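Clearing the White Table

October 2018

I have been waiting weeks to write this one, because the white table is finally usable again and I am so happy about it! If you read my last post you know that everything small in our house ends up on that table. Keys, chargers, the Gavivent catalog, a bag of 500 paper clips I bought for a project and opened once. I love a big flat surface, and so does everybody's stuff.

My friend Heather Henare came over with muffins and a new rule, which she picked up from a class at Pilstead: take it all off first, wipe the whole top, then let things back on one at a time. I grumbled (I wanted to shuffle piles around the way I always do) but she was right. It took us 12 minutes to clear and most of an afternoon to decide what deserved to come back.

The big winner is the tray. I adore a tray! A plain white one with a dark rim looks neat on a white table, and a shallow hollow in the middle tells you where the thing goes. Little black gadgets are the worst for wandering off, so anything about the size of a phone or a remote now has a spot to be put back into. 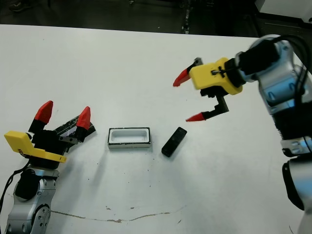

I've tried bowls before, and they fill up with receipts and rubber bands until you're digging for whatever you wanted. A tray with room for one thing stays a tray with room for one thing. I also like that I can pick it up and wipe under it, which I've done every single morning this week (ask me again at Christmas).

What didn't make it back: nine pens, the paper clips, two candles and the Mahuika puzzle with some 800 pieces that we were never going to finish. The puzzle went to Heather, who was thrilled. The pens went in the kitchen drawer, and yes, the kitchen drawer is next.

I'm still looking for a second tray for the hall. Skinotmont had a long one in gray that I keep thinking about, but the hollow might be too deep for keys. If you have one you love, tell me in the comments, and tell me how big it is!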